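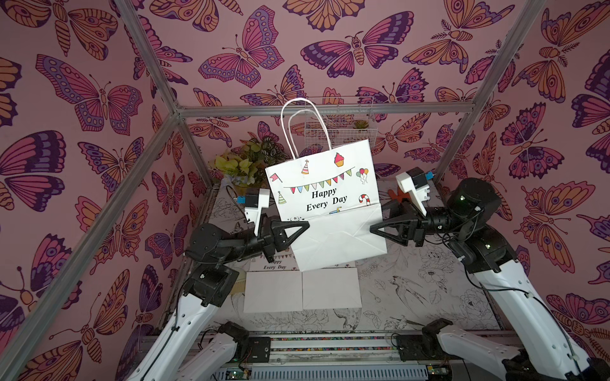 Home Docs Releases FAQ Issue tracker Contact

Grakham bimanual stack: frequently asked questions

Maintained by Carla Karaki. Last revised in September.

What does Grakham cover?

Grakham is the control and perception software for a two-arm tabletop cell. It includes the joint-level driver, the grasp planner, the episode recorder and the policy runner. The simulator is a separate package, Drillska, with its own release schedule. Questions about Drillska should go to its tracker.

Which tasks are supported in the current release?

Pick and place with one arm, handover between arms, and two-arm hold of thin-walled objects: paper bags, envelopes, folded cartons. Cloth is not supported. A cloth branch exists and Anas Bitar merges fixes into it, but it fails regression and should not be used for anything that matters.

How does the two-arm hold work?

One arm is the leader and the other is the follower. The leader tracks a Cartesian target. The follower tracks the leader's pose plus a fixed offset recorded when both grippers report contact. The offset is frozen for the length of the hold. If the object slips, the offset is wrong and the controller has no way to know unless slip detection is on (see below).

By default the left arm leads. Set hold.leader to "right" to swap.

My paper bags buckle inward during the lift. What should I change?

Lower hold.squeeze_mm first. The value is the distance by which the two fingertip targets are moved toward each other after contact, and the default of 5 was chosen for cartons. For paper bags use 3. If buckling persists, check the grasp height. Side grasps on the lower half of the bag tend to hold shape better than grasps near the opening, where there is nothing behind the paper.

Do not try to fix buckling with gripper torque limits. The limit applies to finger closure and has no effect on the distance between the arms.

The detector returns two bags when there is one on the table. Why?

Usually there is flat printed stock in view with the same artwork as the bag. The detector matches on appearance and scores the flat sheet nearly as high as the standing object. Turn on perception.require_height, which drops candidates whose estimated top surface is within a few millimeters of the table plane. This needs a valid table calibration. With a stale one it will drop real objects too.

Does a patterned background hurt performance?

It depends on the module. The table plane fit is not affected by a printed table cover, provided the cover lies flat. The learned policy is affected if all training episodes were recorded against the same background. Girish Pandey ran the comparison for release 3: a policy trained on plain backgrounds lost most of its success rate when moved to a busy wallpaper, and a policy trained on mixed backgrounds did not. We recommend changing wall and table coverings between recording batches and logging the change in the scene field of the episode header.

Feature-based camera tracking is a separate matter. Repeating prints can produce false matches. Use the calibration board and leave tracking off.

Do I need wrist cameras?

The scripted planner runs without them. The policy runner expects one camera per wrist and one fixed view, and will refuse to start if any stream is missing. You can override the check with --allow-missing-views, in which case the missing view is filled with zeros. Results under that flag are not comparable to anything in the release notes.

The left and right wrist streams are swapped. How do I fix it?

Device order depends on USB enumeration and can change at reboot. Bind the cameras by serial number in cameras.yaml. Then run grk-check views, which moves one wrist at a time and asks you to confirm which stream changed. Episodes already recorded with swapped streams can be repaired with grk-relabel. The tool edits metadata only and leaves the video files alone.

What is error 49?

Follower lag exceeded the limit. The follower's measured pose fell behind its target for longer than the permitted window, and the hold was released. Common causes, in the order we see them:

- Leader speed set too high for the payload
- A cable catching on a link near the end of its travel
- Servo bus running at the fallback baud rate

Check the bus rate with grk-check bus before changing any gains.

Can slip be detected without force sensors?

To a degree. With slip.enable set, the runner compares optical flow inside the grasp region with the flow predicted from wrist motion. Large differences raise a slip event. The method works on printed surfaces and does poorly on blank white paper, where there is little texture to follow. Mitiku Wubshet is testing a version that uses motor current as a second input. It is not in the release.

How many episodes are needed for a new object?

For the two-arm hold, the reference policy was trained on 1,080 episodes across all supported objects. Adding an object of a similar size and stiffness takes far fewer. We don't publish a minimum. Evaluate on held-out placements and record more if the failures cluster in one part of the table.

Can I use Grakham with the Cirkon driver?

Yes, from release 3 on. Set driver to "cirkon" and remove the joint offsets from arms.yaml, as the Cirkon driver applies its own. Leaving both in place shifts every joint twice. Tamer Abu Hammour maintains the adapter.

Where do I report a bug?

On the issue tracker. Attach the episode header, arms.yaml, cameras.yaml and the output of grk-check all. Reports without the header are closed after a reminder.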